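Platville Public Library
Thread: changes to the clothing repair and textile recycling program, beginning in July.

1/
The Platville Public Library will extend its clothing repair and textile recycling program to the Herbridge branch beginning in July. This thread sets out what residents may bring, when they may bring it, and how the program will operate at both locations. Please read all posts before visiting.

2/
Drop-off hours at the Main Library will remain 10 a.m. to 4 p.m. At Herbridge, drop-off will be open from noon to 6 p.m. Items may not be left outside either building or placed in the book return. Clothing found in the book return will be sent directly to recycling and cannot be claimed.

3/
Residents may bring up to 6 items per visit. A pair of socks or gloves is one item. A suit is two. A library card is required for repair requests. No card is needed to drop off clothing for recycling.

4/
Accepted for repair: shirts, pants, skirts, dresses, sweaters, children's clothing and light jackets. Typical repairs are loose hems, missing buttons, small holes and open seams. Please bring a matching button if you have one. The branches keep a supply of plain buttons but cannot promise a match.

5/
Not accepted for repair: leather, fur, wetsuits, wedding clothing, shoes, and anything with a broken zipper longer than a forearm. Staff at the desk may decline an item that is beyond the skill of the program. This decision is made at drop-off and is final for that visit.

6/
All items must be clean and dry. Check every pocket. Over the past year the Main Library has returned house keys, bus passes, a hearing aid and a great many receipts to residents who had already left the building.

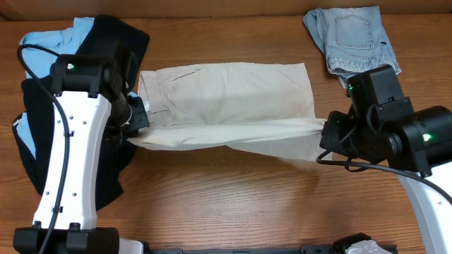 7/
How to prepare items for drop-off

Lay each garment flat, close all buttons and snaps, and mark the damaged spot with a safety pin or a piece of masking tape. Please do not use staples. Fold the garment with the marked spot facing out and attach a completed repair slip. Slips are available at both desks and may be filled out in advance.

8/
Repairs are free of charge. Most are ready for pickup within two weeks. Residents will receive a text message or a phone call, according to the preference noted on their library account. Please confirm that your contact details are current before you submit a slip.

9/
Repaired items are held for one month. After that time they are offered through the Lashari clothing exchange, which takes place in the lower meeting room at the Main Library. The library is not able to trace items after they have been placed in the exchange.

10/
Clothing that cannot be repaired or worn is collected by Cluvix, the contractor selected by the City for textile recycling. Cotton and wool are sorted separately. Residents are asked to keep the two apart where practical. Blended fabrics may go in either bin.

11/
Last year the program received 600 repair requests at the Main Library. Of these, 402 were completed and returned to their owners. The remaining requests were declined at the desk, withdrawn, or sent on to the exchange or to recycling. The Herbridge branch is expected to take in 200 requests in its first year.

12/
Parking at Herbridge is limited while the east lot is being repaved. Please use the Mill Street entrance. The ramp and the automatic door remain open throughout the work. Large bags may be brought to the side door on request; ring the bell and a staff member will meet you.

13/
Sewing classes for adults and teens will continue at the Main Library on the usual schedule. Registration opens at 9 a.m. on the first day of each month and may be completed at the desk or by phone. Machines, thread and scissors are provided. Students should bring their own fabric.

14/
Printed copies of these guidelines are available in English and Spanish at both desks. Large-print copies may be requested. Questions posted as replies to this thread will be answered during library hours.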